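March, notebook, bench 4

Oil finish test, second round. I've been putting this off because the first round went so badly (tacky after a week, ugh), but Nga Hứa came by with a fresh tin of the Srour hardwax and I ran out of excuses. Same walnut offcuts as before, sanded to 120 this time and then wiped down twice. The Basta oil goes on the other half of the set.

Weights before finish: the big offcut came in at 1,088 grams, and the one with the knot at 1,207. I'm going to weigh them again after each coat — Ansel Boateng thinks I'm putting on way too much, and he's probably right!

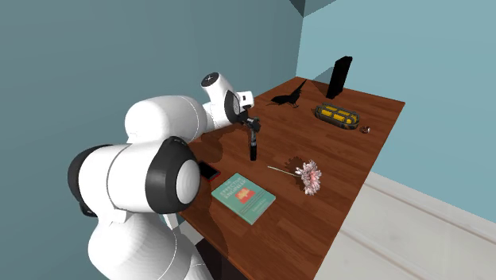

Srour first. It's thick, almost like cold honey, and it wants a white pad and a lot of elbow. I left it 30 minutes and buffed, and the sheen came up nice and low. What I'm after on the big top is that reddish brown where each plank keeps its own slightly different shade, like the long table in the render, with the fine dark grain still showing. Basta runs warmer but it muddies the grain on the knotty piece. Might be my sanding, so I'll redo one corner at 180.

Things to sort out: more pads, a lid that seals on the Basta tin, and ask Nga if her Srour batch is the matte or the satin, the label is half gone. Rags are hanging flat on the line outside. Second coat tomorrow morning, weigh first!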